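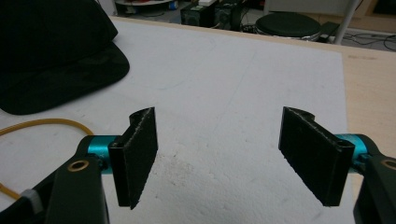 木质桌面上为什么要加铺一层泡沫板?
加铺的目的是缓冲小件落下时的冲击,减少滚动和刮擦,同时给操作者提供一块颜色均匀的底面,便于看清细小物件的轮廓。

3.2 台面覆层与物件摆放

本节讨论覆层对桌面作业的影响。前一节所述的台架、照明与座椅高度在各工位间保持一致,此处不再重复。覆层指平铺于桌面、不与桌面粘接的泡沫板,其面积小于桌面,四周可留出一圈木面。留边宽度由各工位自行决定,登记表中只记录最窄一侧的数值。

调查涉及102个工位,分布于乌瓦德(Uvard)和塔里斯(Taris)两处场所。工位桌面均为木质,颜色有深有浅。覆层统一采用白色泡沫板,由Jirero供应站裁切后送达。裁切边不作封边处理,因此边缘掉屑的情况单独列项记录,不计入表面磨损。

覆层与木面之间的相对滑动是第一项指标。板材自重较小,当操作者以前臂推压板面时,板的远端先行移位,近端随后跟进,位移方向多与惯用手一侧有关。奥尔加·克拉伊奇(Oľga Krajčí)在预备调查中尝试用双面胶固定四角,滑动消失,但揭取时带下了部分木面清漆,该做法随即停用。正式调查改为不固定,仅要求每次作业开始前将板的近边与桌沿对齐。对齐动作由操作者本人完成,不使用靠尺。

第二项指标为板面平整度。平整度不足会使薄片类物件翘起,也会使圆柱类物件自行滚向低处。测量时取板面四角及中心,以塞尺读取板底与木面之间的间隙。若某一角间隙明显大于其余各角,则将板翻面后重测;翻面后仍不合格的,退回更换。更换的板不沿用原编号,以免磨损记录前后混淆。 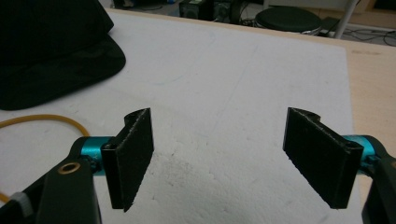
塔里斯,2019年6月21日

图3 浅色木桌上铺放的白色泡沫板,板面略有起伏,呈颗粒状质感。

图3所示一类板面的颗粒质感在目视检查中容易与轻度压痕相混。两者的区分办法如下:以斜向光照射板面,颗粒在整块板上的分布较为连续,压痕则形成孤立的暗边,且暗边的形状与所放物件的底缘相符。检查人员在登记压痕时须注明光源位于板的哪一侧。未注明的记录在统计时归入“待复核”,不与其他记录合并。

压痕深度与放置物的质量及底面形状均有关系。以200克砝码静置于板面,平底砝码留下的痕迹在取走后较浅,带凸环的砝码则留下清晰的环形。泡沫的回弹持续一段时间,因此读数时刻须统一,本文一律以取走砝码后立即读取的数值为准。曾有意见认为应等待回弹结束再读,但各批次板材的回弹快慢不同,等待时长难以统一,故未采纳。

第三项指标涉及线缆和软质物件在覆层上的走向。细线缆在泡沫面上的摩擦大于在涂漆木面上的摩擦,放下后能够维持原有弯曲,不易弹回。这一性质有利有弊:线圈不会自行散开占据作业区,但操作者拉动线缆一端时,另一端连同板面可能一起移动。凯恩·蒂波基(Kane Tipoki)建议线缆沿板的一侧布设,并在越过板边处留出松弛段。织物类物件则宜置于远离操作者的一侧,中部留空。织物底面若附有砂粒,拖动时会在泡沫上留下细长划痕,故规定移动织物时须先提起再放下。

物件取放动作按次计数,以手离开物件为一次结束。整个调查期内共记录近2000次取放,其中包括在覆层上滑移、翻转及重新摆正的动作,不包括对覆层本身的调整。将物件从板面移至木面留边处的动作单独标记,因为两种表面的高差会使操作者在越过板边时抬手,动作时间相应延长。对于留边很窄的工位,此类动作很少,数据不足以单独分析,仅在附表中列出。

磨损部位的分布并不均匀。近边中段磨损最为明显,主要表现为表面发毛和棱角变圆;两侧边次之;远边除搬运时的磕碰外变化不大。板面中部虽为作业集中的区域,磨损却以浅压痕为主,成片剥落少见。将板旋转半周后继续使用,可使远边转为近边,从而推迟更换。乌瓦德的工位自八月起按此法执行,塔里斯的工位仍维持原有朝向,以便对照。

清洁方式对板面状态也有影响。湿布擦拭能够去除浮尘,但布面纤维会被粗糙的裁切边钩住,形成短毛。改用软毛刷后,短毛减少,碎屑则被扫至板边与木面的交接处,需要掀起板材才能清除。掀板时应先清空板面,再由两侧同时托起;单手从一角掀起会使板材沿对角方向弯折,折痕处的厚度此后不再均匀。调查中发生弯折的板材均停止使用,相应工位在换板当天的数据予以剔除。

覆层颜色对辨认的影响未作定量测定。操作者普遍反映,深色小件在白色板面上容易找到,白色及半透明小件则相反,需要借助阴影判断位置。个别工位为此在板面上再铺一张深色纸,但纸张随手部动作移动,且遮盖了压痕,故这些工位只参与线缆走向一项的统计,不参与平整度和磨损的统计。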